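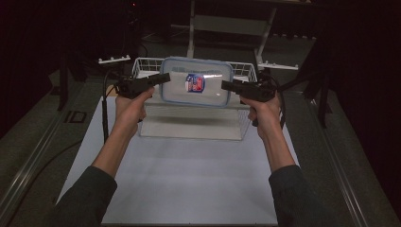
Food storage container

Print | E-mail this article
Reading time: 3 minutes

A food storage container is a box with a close-fitting lid, used to keep cooked or raw food in a refrigerator, a freezer or a cupboard. The household type is most often made of clear plastic, so that the contents can be recognized without opening. It is different from a canister, which is taller and is meant for dry goods such as flour, and from a lunch box, which is carried.

Form and parts

The body is usually rectangular, round or square. Rectangular bodies use the space of a shelf best, and for this reason they are the most common in small kitchens. The corners are rounded, because food collects in a sharp corner and is hard to wash out. The walls often lean outward a little from bottom to top, which permits empty bodies to be put one inside another.

The lid may be of the same plastic as the body or of a softer one. Many lids are clear in the middle and have a colored rim, often blue, green or red. In the better lids a ring of rubber or silicone lies along the rim and closes the gap between lid and body. Some lids also have clips, commonly 2 or 4, which fold down over the edge of the body. The maker's label is stuck on the lid or on one side, and it is advisable to remove it before the first wash.

With years of use the plastic loses its shine. Small scratches from cutlery and from rough sponges give the walls a milky look, and tomato sauce or turmeric can leave an orange color that does not wash out. Such a container can still be used if it has no cracks.

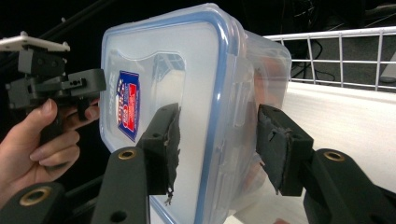 Storage of empty containers

Empty containers take much room in relation to their weight, and the keeping of them is an old problem of household order. There are three usual methods. In the first, the bodies are nested and the lids are kept apart, standing on edge like books. In the second, each container is closed with its own lid and stored complete. In the third, all pieces go into an open basket, and the basket is pulled out when something is needed.

Baskets of coated wire are popular for the third method. Air passes through the sides, so a lid which is still a little damp can dry, and the contents are seen from every direction. A basket should be wide enough that the largest container lies flat on the bottom. If the container must be pressed in, the wire may scratch it.

A closed container can also be stood on its long edge. In this position it needs less width on the shelf, and its label faces the person who looks for it. This is suitable for empty containers and for dry food, but not for soups. 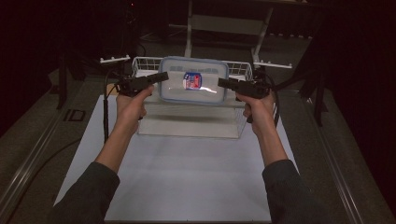

Rectangular container with light blue lid rim, standing on its long edge.

Care

The rubber ring, where it can be taken out, should be washed separately and dried before it is put back. Containers for the freezer are not filled to the top, as liquids expand when they freeze. Cooked leftovers in the refrigerator are normally eaten within 3 or 4 days.

Entry by Afshin Akbari. Last revised August 2021.

Print | E-mail this article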